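Subject: Re: [produs-users] Fingers drive into the tray rim when releasing a cup
List: produs-users
In reply to: Fingers drive into the tray rim when releasing a cup

Hello all,

I answer inline, and after that I add some notes of my own, because we had almost the same problem on our side with the Doron hand model and it took me a good part of August to understand it. Sorry for the long message.

> We have a simulated table task: the hand takes a paper cup, carries it
> over a tray and lets go. The planner finds a path nearly every time. But
> when the cup is low over the tray, the finger that is nearest to the rim
> goes into it during the opening motion. In the planning view there is no
> collision at all. In the physics view the contact is clear, and the tray
> jumps sideways.

The planner and the physics engine do not look at the same tray. In a default Produs project the planning side loads the collision mesh and makes a convex hull from it, unless you tell it otherwise. The physics side uses the decomposed version, if there is one. A tray with a flared rim gives a very bad convex hull: the hull closes the top, so the inside of the tray becomes solid.

You will say that this should give too many collisions and not too few. Yes. But look in your scene file if somebody has added the tray to the list of allowed contacts. In our case a colleague did this a long time ago, exactly because the planner refused every pose inside the tray. After that the planner ignored the tray completely, and the message about invalid goals went away. We all forgot it. I am almost sure you have the same line, since the scene that comes with the Mestow package has it too, near the end, without any comment.

So the first thing to do is:

1. Remove the tray from the allowed contacts.
2. Set the collision source for the tray to "parts" in place of "hull".
3. Check that the floor and the four walls are separate parts. If the rim is thick, make the rim separate also.

After the third point, our planner began to find the rim. It also began to fail, and this brings me to the next part.

> We tried to increase the safety margin for the fingers to 18 mm. Now the
> planner does not find any grasp for the cup. With 13 mm it sometimes
> finds one, but the time is terrible. Is there a way to have a margin only
> for the tray and not for the cup?

Yes, there is, but it is not in the manual for the current release. The margin can be given per pair. In the scene file you write the name of the link group, then the name of the object, then the value. The global margin is used only for pairs that have no entry. For the pair of fingers and cup you want zero during the grasp, and you want the cup to be attached to the palm link after it.

Please be careful with the order. If you attach the cup before the fingers are closed, the pair entry is copied to the attached body, and the attached body then has zero margin against everything, the tray included. I consider this a bug. I reported it on the tracker and the answer was that it is intended behavior. I still do not agree, but the solution is simple: close the fingers, wait until the controller reports that it is settled, attach, and only then plan the transfer.

> Also the orientation of the cup is strange. We ask for a transfer with
> the cup upright but it goes to the tray lying on its side. Is this the
> path constraint which does not work?

I do not think so. The orientation constraint in Produs is written for the end effector frame and not for the object. When the hand comes from the side and the thumb is under the cup, the cup can lie on its side while the hand satisfies the constraint perfectly. You can see in the log if the constraint was active: there is a line with the word "projected" for each accepted sample. If you see these lines, then the constraint works and you constrain the wrong frame.

You can set the constraint frame to the attached object. For this the object must have a named frame in its description, and the paper cup in the Mestow package has none. I added one at the center of the base, with the z axis toward the open mouth. Do not put it at the center of mass. A cup is light and thin, the computed center of mass depends on the mesh thickness, and with our mesh it was slightly outside of the axis.

If the cup is empty, you can ask yourself if you need the upright constraint at all. For our task we dropped it for the first part of the path and kept it only for the last part over the tray. The planning became much easier.

> About the timing: our transfer plan takes more than a minute on a normal
> desktop machine. Is it normal for others?

No, it is too long. We had similar times when the finger joints were part of the planning group. Please check this. The fingers should not be planned in the transfer, they should hold a fixed posture. In the hand configuration that comes from the Bodnár converter, all the joints below the wrist are put in the same group as the arm, also the passive ones. I think it is because the converter follows the tree down to the leaves and does not stop at the palm. You have to cut the group by hand.

After I cut it, one transfer query went to less than two seconds. The rest of the time is collision checking, and there you can win more if you replace the finger meshes with capsules. One capsule for each phalanx is good enough, and one small sphere at each fingertip. I kept the original mesh only for the thumb, because under the cup the distance is small and the capsule was too fat at the joint cap.

Now some notes that were not in the question.

The release. The real problem in our case was not the path but the opening motion. The planner plans the arm, then a script opens the hand with a simple interpolation from the closed posture to the open posture. Nothing checks this interpolation against the scene. With the cup lying on its side, the upper fingers open up and away, so they are free. The thumb, however, goes down, and down is where the tray is. So the thumb touches the floor of the tray or the rim, depending on the position.

What I do now is to treat the opening as a second small planning problem. The arm is fixed, the group is only the fingers, and the goal is the open posture. If no path is found, I sample another release pose and try again. I allow 70 samples and after this I report failure. In our last batch of 1633 runs, the limit was reached in only a small number of them, and when I looked at these, almost all had a start pose of the cup very near the far edge of the table, where the arm has little freedom.

The checker needs small steps here. The default step for joint interpolation is chosen for the arm, and for a finger it is too coarse: between two steps the fingertip can pass through the whole thickness of the rim. I made the step for the finger group five times smaller. It costs almost nothing, because the motion is short.

The tray itself. If your tray jumps, it is also good to look at the friction and the mass. Our tray was exported with the default density, and it was much lighter than a plastic tray should be. A light tray hides nothing, this is true, and maybe it is even useful for finding contacts — but the trajectories after the contact have no meaning, and if you use the data for learning then you should throw them away. I compare the tray pose at the start and at the end, and if it moved more than a few millimeters the run is marked as bad.

The perception side. We take the pose of the tray from the simulator directly, so there is no error. When we changed to the estimated pose from depth, we had a new problem. The inner walls slope inward, and our fitting locked on the floor of the tray and not on the rim, so the estimated tray was smaller than the real one. The planner was then very happy to go through the rim again, for a completely different reason! If you fit a box, fit it to the points in the upper part only. Also, a white cup on a white table gave us poor segmentation by color. Depth was better, but only after the hand had lifted the cup from the surface.

I have one open question for the list, maybe somebody knows it. When the cup is attached and I save the scene, then load it again, the attached cup comes back as a free object in the same pose. The hand is in contact with it and the planner reports a collision at the start state. At the moment I run a small script after loading that attaches everything again by name. Is there a flag for this? I searched the source for some time and found only a comment which says that attached bodies are "not serialized for now".

I put a render of our start state for the transfer query at the end of the message. I can share the scene file and the capsule model for the hand. The capsule model is for the right hand only, for the left one you must mirror it, and the converter does not mirror the joint limits, so please check them one by one.

Best regards 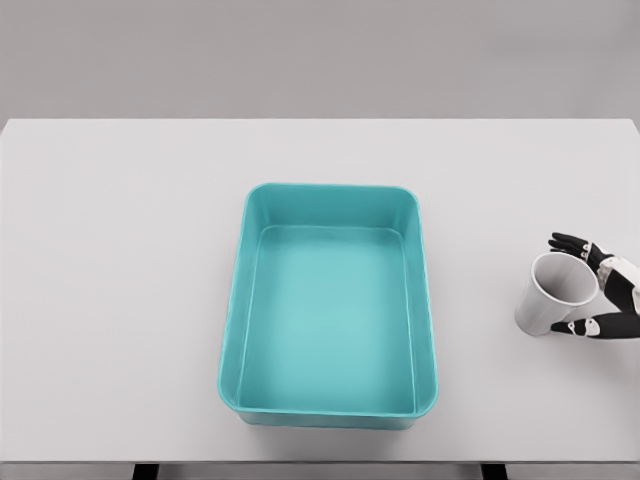 P.S. I forgot to write which version we use. The per-pair margin needs the development branch of Produs. In the last stable release the entry is read without any error but it has no effect, and the global value is used for all pairs. I lost two evenings with this. To test it, set the margin for one pair to something absurd, like half a meter, and see if the planner complains about the start state. If it stays silent, you have the old parser.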